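So the gripper on my little arm has been slipping again, and I finally gave up a whole evening in March to sort it out. If you've been reading a while you know I run a secondhand Astavik arm over a play kitchen, and that I mostly ask it to move toy vegetables and one steel pot. Glamorous stuff!

The counter on my Tirkemov software said 2,309 grips when I sat down, and I'd last looked at the fingers... well, a long time before that. Four screws, off they came, and the slide underneath was packed with gray fluff (I have a cat, draw your own conclusions). A cotton swab and a tiny dab of grease fixed that. Then the boring part - going back over every bolt at the wrist, because two of them turned way more easily than I liked.

After that I set the closing force. I'd had it at 63 percent, which is fine for a block and hopeless for a shiny steel rim. I went up in steps of six until I was happy, then redid the height over the stove, since putting the fingers back always shifts it a hair. My cable was also pulling at full reach, so I gave it more slack.

Then back to the kitchen for pot and carrot practice.

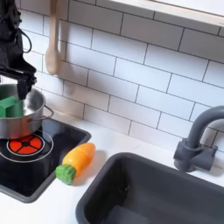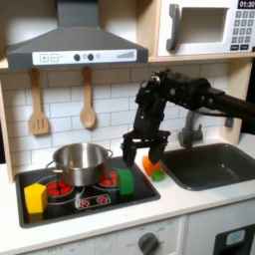
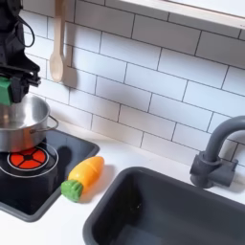

Photos: mine, all three. Please ask before reposting.

I've put the new settings in my Plotatden notebook so I can't lose them like last time. Next on the list is the shoulder joint, which has started clicking on the way down - only when it's cold, and only up to 11 clicks before it quits. If you've had one of these apart and know which washer I should order, please leave me a comment!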